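칼닌시 씨네 부엌에서 들은 호밀빵 이야기

라트비아에서 온 Mārtiņš Kalniņš 씨를 만나러 간 건 9월, 아침 여섯 시 반이었어요. 빵집 이름은 Nerow. 간판이 어찌나 작은지 두 번이나 지나쳤답니다(길치인 제 탓도 있고요).

앉자마자 커피부터 내주시길래 왜 하필 호밀이냐고 여쭤봤어요. "할머니가 흰 빵은 손님용이라고 하셨거든요. 우리는 검은 빵만 먹었어요. 어릴 땐 그게 그렇게 싫었는데, Clistthorpe에서 유학하던 첫 겨울에 꿈에 나오더라고요." 그러고는 한참 웃으시는데 저도 괜히 따라 웃었네요.

발효종은 그때 기숙사에서 처음 키우셨대요. 호밀가루 300그램에 물 200그램으로 시작했다가 세 번을 버렸다고 해요. "네 번째에 드디어 신 사과 냄새가 났어요. 룸메이트는 창문을 열었고요." 지금 쓰는 종도 거기서 이어 온 거라니, 웬만한 반려동물보다 오래 산 셈이죠!

반죽은 원목 작업대에서 하는 걸 좋아하신대요. 스테인리스는 겨울에 너무 차갑다고요. 저도 집에 가서 당장 식탁을 치우고 싶어졌어요. 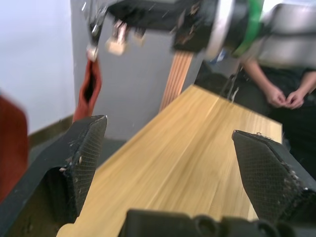

집에서 구워 보고 싶다면

초보자한테 뭘 권하시겠냐고 했더니 대답이 바로 나왔어요. "캐러웨이 씨를 아끼지 마세요. 그리고 구운 날엔 썰지 마세요. 제발요." 호밀빵은 하루는 묵혀야 속이 자리를 잡는다는데, 저는 그 하루를 참아 본 적이 없어서 좀 찔렸어요. 썰 때는 톱니 칼로 최대한 얇게, 버터는 두껍게.

마지막으로 가게를 넓힐 생각은 없으시냐고 여쭤봤지요. "오븐이 하나라서 좋아요. 다 팔리면 집에 가면 되니까." 나오는 길에 한 덩이를 샀는데 묵직하기가 벽돌 같았어요. 버스에서 내내 끌어안고 왔답니다.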